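Field Service Technician, Tank Gauging and Overfill Protection
Guvex Instruments, Brimley depot
Full time, permanent, starts February if we can get you through medicals in time

Need someone fairly quickly. One of our techs has moved up to the project office and the calibration calendar hasn't got any shorter.

Guvex looks after level gauges, temperature probes and independent high level alarms on bulk liquid storage. Fuel mostly, some edible oil, a bit of bitumen. 318 tanks under contract at last count, spread between Brimley, the Lornora terminal and a handful of smaller sites up the coast road. We don't build tanks. We don't paint them. We keep the instruments on top honest and the paperwork behind them straight.

The job

Scheduled calibration of servo and radar gauges, hand dip comparison, write up same day.
Proof testing of overfill alarms, including the ones wired back to the client's shutdown system. You'll be working to their permit, on their clock.
Fault finding. Water in junction boxes, stuck displacers, comms dropouts, the usual.
Helping with the Tamura changeover, which is 41 older float gauges coming out and radar going in. Two-person work, through to the end of the financial year and probaly past it.
Stock control on your own ute. Spares get booked out, not just taken.

Day starts 6.30 am at the depot, or at the terminal gate if you're at Lornora. Knock off 3 pm most days. On call one week in four, paid allowance plus minimum 3 hours per callout. Terminal shutdowns are longer days and we tell you as early as the client tells us.

What you need

Trade certificate in instrumentation or electrical. Dual trade is great, put it up the top of your resume.
Hazardous areas competency, current. If it's lapsed say so, we can book the refresher but need to know now.
Working at heights and confined space, same deal.
Manual licence.
OK with ladders and tank roofs in summer. Floating roofs as well.
Able to write a fault report a stranger can follow.

Good to have: radar commissioning, any custody transfer background, loop checking on older 4-20 mA gear, forklift ticket.

Apprentices finishing this year, have a go. We've taken two on out of their time and both are still here.

Away work and accommodation

Lornora is a bit over two hours from the depot so it's away work, normally four nights at a stretch. Company house in town, own room, linen and bedding supplied, shared kitchen and laundry. Meal allowance on top of that. No travelling home tired after a night shutdown, you stay over and drive in the morning.

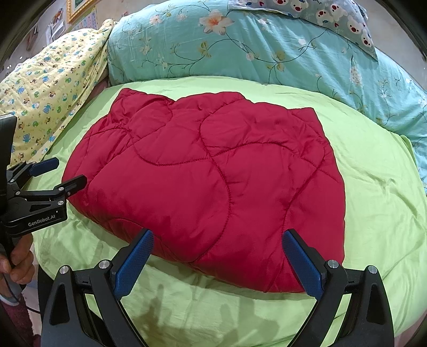
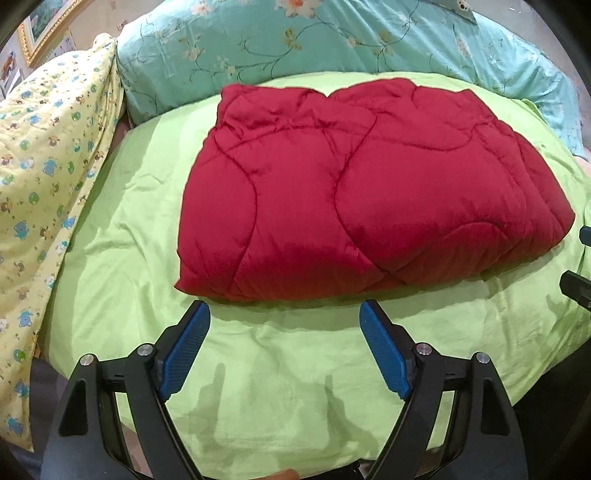 Red quilted doona on light green sheet, two views.

Pay and conditions

Hourly rate under our site agreement, discussed at first phone call, no mucking about. Overtime at penalty rates. Travel time paid both ways.
Tool allowance, plus calibration gear supplied (comms handset, dip tape, loop calibrator).
Ute with fuel card, home garaging within reason.
Boots, FR clothing, prescription safety glasses if you need them.
Five weeks leave. Fifth week has to be taken outside the shutdown season.
$500 sign on payment after you've passed probation.

Checks

Pre-employment medical including drug and alcohol. Terminal sites run random testing at the gate and so do we. Police check for the port access card, takes a while, so get your ID documents together early. Two referees, at least one a supervisor who's seen you on site.

How to apply

Resume and copies of tickets to Mateja Berisha, Field Services Coordinator, via the form on our Careers page. Cover letter optional, half a page is heaps. Tell us

- what gauges you've worked on, makes and rough dates
- which tickets are current and when they run out
- notice period
- whether away work suits you, and if there are weeks it doesnt

Mateja is ringing people as applications come in, so don't sit on it. Best time to catch her by phone is after 2 pm, she's at the pre-starts in the morning. Short interview at the depot, then a walk round the workshop and a basic loop fault to find on the bench. Video call first if you're interstate.

Must have full Australian working rights. No agencies please, we've got one already.

Also looking for a casual stores person at Brimley, mornings only, see seperate ad.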